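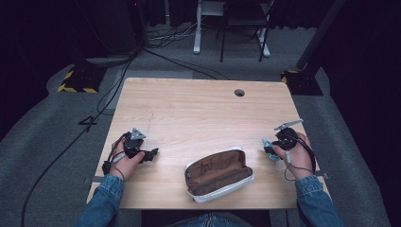
Selon Iqra Hayat, le défaut était là depuis juillet et tout le monde avait préféré regarder ailleurs. Jianhua Jiang, lui, proteste à peine. « Ailleurs, c'est beaucoup dire. On regardait les courbes. Elles étaient très belles, les courbes. »

Accueil Articles Entretiens Archives Contact

Chez Skultden, on enregistre des gestes faits à la main, une pince noire dans chaque poing, pour les faire rejouer ensuite à un bras nommé Twal. Ouvrir une trousse, la refermer, recommencer. La série comptait 766 prises. Les 400 premières sont bonnes à jeter, et Jiang le dit du ton dont on annonce un retard de train.

La panne tient à un câble. Dans la pince gauche, le capteur d'ouverture perdait le contact dès que le poignet tournait un peu trop, et le logiciel, poli, répétait la dernière valeur connue. « Pour lui, la pince restait fermée. Il n'avait aucune raison de se plaindre, on ne lui avait pas appris. »

Le bras a donc appris à serrer, et à serrer encore. Au neuvième essai, il a gardé la trousse, tiré la fermeture et emporté une partie de la table dans son élan. Jiang avait la main à 16 centimètres. « J'ai appuyé sur l'arrêt d'urgence. Il était branché, ce qui m'a agréablement surpris. »

Pas de blessé, un plateau rayé, une fermeture éclair à remplacer. Le rapport tient en deux pages, dont une de signatures. Je lui demande ce qui a changé. Les câbles sont contrôlés avant chaque série, une valeur figée bloque l'enregistrement, et la force de Twal est bridée tant que quelqu'un se trouve à portée. « Avant, c'était une consigne orale. Très bien prononcée, d'ailleurs. »

Et les 400 prises perdues ? Elles sont toujours sur le serveur, dans un dossier baptisé « à trier ». Jiang compte s'en occuper après l'inventaire.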